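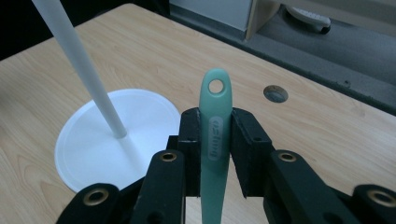
4.2 Changes to the work at Daslow

Before the handheld grippers came in, table staff at Daslow sorted and laid out utensils by hand and that was the whole job. Now they do it through the gripper, so the Jata arm can be taught from their movements. Same tables, same utensils. Different tiredness - wrists first, then eyes.

We logged 311 picks on the Monday shift, handles up to the top hole where possible. Seven were dropped. Staff put most drops down to narrow handles, which turn between the pads if gripped too low (see Fig. 3).
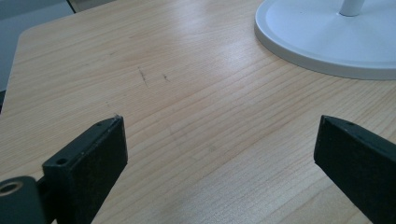 Pace was the sore point. The target stayed at 600 a shift, same as bare hands, and no one we spoke to thought it fair. Shafiq Ranasinghe, nine years on the tables, told us he felt he was "training my own replacment, and slower than I used to be". Others liked it more - less bending, a skill to put on a form.

Breaks got longer in September, after Wiegand asked for it. Pay grade did not change. At Forkaslow the same tool came with a new job title, and complaints there were fewer, tho we only have one visit to go on.

Fig. 3. Gripper work at the table, Daslow.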